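Folding table check, Skastell sewing room
Last updated: September
Reading time: 2 min

Done before the mending session, jeans and work trousers mostly. Comments where needed.

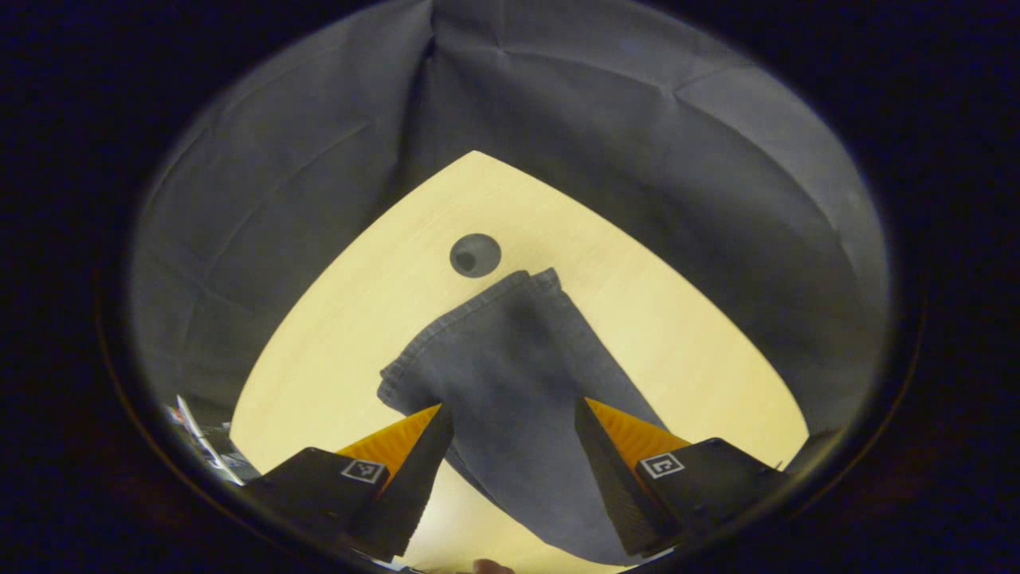
1. Table top - OK. Wiped down, no splinters felt along the front edge. Wants oiling before winter.

2. Cable hole - no lead through it at present. Keep it that way unless iron is in use. Edge smooth.

3. Fabric drapes - ACTION. Keep clear of iron and lamp, 700 mm minimum. Meinecke label says wash at 40, ignore, that's the old set. Tie back before switching anything on.

4. Pins and needles - run magnet over top and floor after every batch. Check hems and cuffs by hand first, pins hide in teh thick seams.

5. Iron (Flivasico) - flex OK, plug OK. Rest plate wobbles - replaced screw, still wobbles. Reorder.

6. Load - 70 kg max on table. No sitting on it, no standing on it to reach the shelf.

7. Walkway - clear. Offcuts bag to go under the shelf not by the door.

8. Extinguisher - in date, tag signed. Bracket a bit loose, tell Cerneck when they next come.

Items 3 and 5 stay open. Recheck before the next sesion.

Signed: Arne Schwerdtfeger

Comments (3)

petra_h: Is 700 from the iron or from the table edge? We measured from the edge.

Arne S.: From the iron. Will reword.

dunmore: New rest plate is in the top drawer, needs fitting.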